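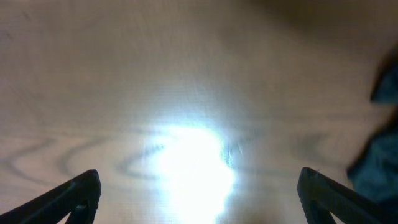 I'm after a few people to help me run a clothes swap in Kesville, and I'd like to find them before the end of the month if I can.

I'm Jamila Bhattacharjee. I started the Kesville swap with my neighbour Domenica Ammann one December when we'd both had a clear-out and couldn't face another trip to the tip. It was two rails and a kettle back then! Last year 3327 items went home with somebody new, and the pair of us can't keep up any more (my knees in particular have had words with me).

So, what's the job? Mostly sorting. People drop bags off through the week and it all needs going through: buttons checked, pockets emptied, anything with holes put to one side for the rag man. Then it's folded by size and put out. You don't have to be a neat folder when you start, Domenica will show you her way and you'll be doing it in your sleep by the second session.

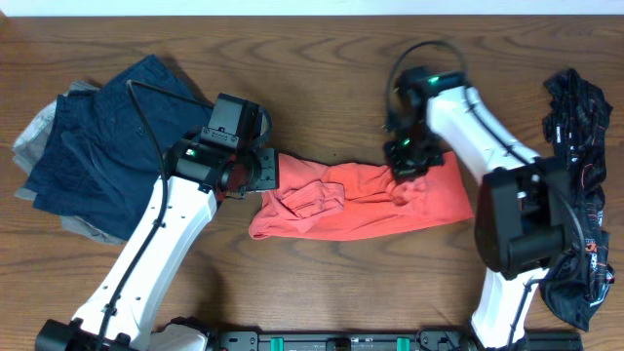
I'd also love one person who can sew a bit. Hems, loose buttons, the odd zip if you're brave. We've got a machine, an old one, and a biscuit tin of thread in every colour except the one you want.

Sessions are two hours on a weekday evening, plus the swap itself once a month on a Saturday morning. I'm not expecting anyone to do every one. If you can manage two evenings a month I'll be very happy, and if you can only do the swap mornings, still get in touch, because that's when it gets silly on the door.

It's unpaid, I'm afraid, but I'll cover your bus fare from Narkaven or Husmont, you get first pick of the rails before we open, and there's always cake. You need to be 16 or over and all right with standing up for a while. There's a step at the front but the side door is flat, so tell me if that would suit you better and I'll make sure it's unlocked.

Come and have a nose round first if you're not sure. We're open Sat 26 March, 10 till 12, at the Ranasinghe Rooms, behind the chemist. Ask for me or Domenica. Or put a note through the door at 201 Mill Road with your name, a phone number and which evenings you're free, and I'll ring you back (usually after tea).

Oh, and if you've got any spare coat hangers, bring them!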